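Girnby Community Meals Project
Interim progress report to the Bidbridge Fund
Reporting period: January to June

1. Summary

The project provides a weekday lunch club and a home delivery service for older residents of Girnby and the surrounding villages. During the period 246 residents used one or both services, against a target for the full year of 30 more. Spending remains within the approved budget, although the delivery vehicle was purchased later than planned.

2. Lunch club

The club has run every week except for a short closure in February, when the boiler at the Gistevine Centre was replaced. Attendance fell in the two weeks after the closure and recovered by the end of March. A new menu was introduced in April following comments from members, who asked for smaller portions and a greater choice of soups and puddings. The centre's old crockery was chipped and has been withdrawn from use. Replacements were bought from the equipment budget line.

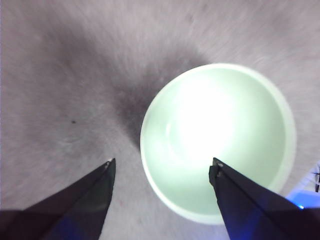
Round bowl, pale green.

3. Home delivery

The delivery round now reaches 125 households. Demand is highest in the outlying villages, where the bus service was reduced last autumn. Until the vehicle arrived in May, meals were carried in hired vans supplied by Fernandes, and the cost of hire has been charged to the contingency line as agreed with the Fund's grants officer.

Drivers have completed training in food hygiene and in reporting concerns about a resident's welfare. Several such concerns were passed to the district council during the period.

4. Difficulties and changes

The waiting list for delivery stood at 20 at the end of June. We had expected to clear it by May. Recruitment of a second part-time cook has been slow, and the post has been advertised again with revised hours.

5. Next period

We intend to fill the cook's post, extend the round to the two remaining villages and carry out the annual survey of members. A full statement of expenditure is attached as Annex A. The Fund is asked to approve the transfer of the underspend on vehicle insurance to the food budget.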